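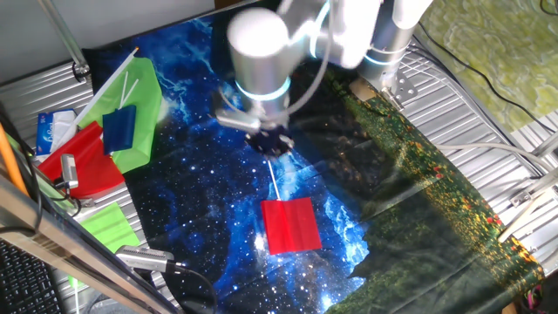

Figure 1. A red flag on a thin white stick.

Signs, Signals and Public Safety
Unit 2: Flags as warnings
Course handout, revised October 15, 2026

Bring this to the session. Read sections 1 to 4 beforehand. The exercise in section 6 is done in pairs.

1. What a warning flag does

A flag is one of the oldest ways of sending a message to people who are out of earshot. It needs no power, it can be put up in seconds, and it can be taken down again when the danger has passed. A painted board says the same thing every day. A flag says that something is true now.

This has a consequence that is often missed on real sites. If a flag is left flying after the danger is over, people learn to ignore it. Someone has to be in charge of taking it down as well as putting it up, and the site rules should say who.

Three terms are used through the rest of the unit:

Signal: a thing shown or done to pass on a message.
Code: the agreed list of signals and what they mean.
Default: what people are meant to assume when no signal is shown.

The default is the hardest of these to get right. On some sites no flag means "safe". On others it means "nobody is on duty". A visitor can't tell which from looking at a bare pole.

2. Why red

Red is used for danger and for stop in a great many codes. It stands out well against grass, sea and sky, and most adults already link it with stopping. It does less well against brick, autumn leaves and rust-coloured machinery. In low light red darkens to the eye sooner than green or blue does, so a red flag is a poor signal at dusk. Red lamps take over at night on most sites that use flags by day.

A fair number of people, most of them men, have trouble telling red from green. A code that depends on those two colours alone will fail them. Shape, position, pattern and movement can all carry part of the message. Waving a flag is the simplest example of movement, and in several codes a waved flag means something more urgent than a still one.

3. Some codes in use

Roads. The Locomotive Act of 1865 required a person on foot to go ahead of a mechanically driven road vehicle carrying a red flag. The flag requirement was relaxed in 1878, and the rule about a person walking ahead went in 1896. Students often write that the flag was there to slow the vehicle down. It was a warning to riders and drivers of horses, though the slow pace was part of the law too.

Railways. Red means stop. Green and yellow flags have also been used in hand signalling, and the meaning of green has changed over the years: on early British lines it stood for caution, and white for all clear.

Ships. In the International Code of Signals each flag has a letter and, flown alone, a meaning. The flag for B is plain red and has to do with dangerous goods. A sailor and a beach visitor may both see plain red and read two different messages.

Beaches. In the United Kingdom a red flag means do not go into the water. Red over yellow marks the area watched by lifeguards. Black and white quarters mark an area for boards and other craft. An orange windsock warns of offshore wind, when inflatables should stay on the sand.

Firing ranges. Red flags by day and red lamps by night show that firing may be taking place. They are set at the edges of the danger area, facing the paths by which people would come in.

Motor racing. A red flag stops the session. A yellow flag warns of a hazard on or near the track.

4. Case notes

Cullunero. A long beach with one lifeguard post at the southern end. On a day in August the red flag was raised at the post at the start of the morning. The northern car park is 659 metres away and has its own path to the sand, with no pole. Swimmers who came by that path went in, and said later that they had seen no flag. The review found that the signal was correct and the code was printed on a board at the post. The fault lay in where the flag stood. A second pole was put up at the head of the northern path.

Jamonley. A small quarry with a public footpath along its upper edge. A red flag was flown before blasting. It was also flown, out of habit, on days when heavy loads were being moved. Walkers were asked over one season what they took it to mean. Of 573 who answered, 59 said that it meant blasting. The rest gave a range of answers, and the most common was that it marked the boundary of the quarry. The owners now keep the flag for blasting only, and use a printed board for vehicle movements.

Compare the two. At Cullunero people did not see the signal. At Jamonley they saw it and read it wrongly. The remedies are different, and you will be asked to say which kind of failure you are dealing with before you suggest a remedy — marks are lost every year for skipping this.

5. Practical points

Size. A flag should be judged from the furthest place it has to be read, on a dull day.

Wind. Cloth hangs limp in still air and may show very little colour. A stiffener along the top edge helps. So does a rigid board cut to the same size.

Fading. Red dye in strong sun turns pink or orange. In a code that also uses orange this matters a good deal. Keep a new flag indoors and hold the old one beside it at each check.

Creases and shine. Coated cloth resists rain but throws back glare, and a deep crease can hide part of a pattern. Plain colours suffer less from this than quartered ones.

Records. Write down the time up, the time down and the reason. Durkix and Pruvost log sheets are both accepted for coursework. Use one or the other all the way through.

6. Exercise

Choose a place open to the public that uses at least one flag as a warning. Draw a sketch map with the flag and every way in. Mark the points from which the flag can't be seen. State the default. Then write one page on what a first-time visitor would understand on arriving by each route.

Hand in the map and the page together, with both names on each. Photographs may be added but do not replace the sketch map.

Next unit: sirens, bells and whistles. Read the section on masking noise first.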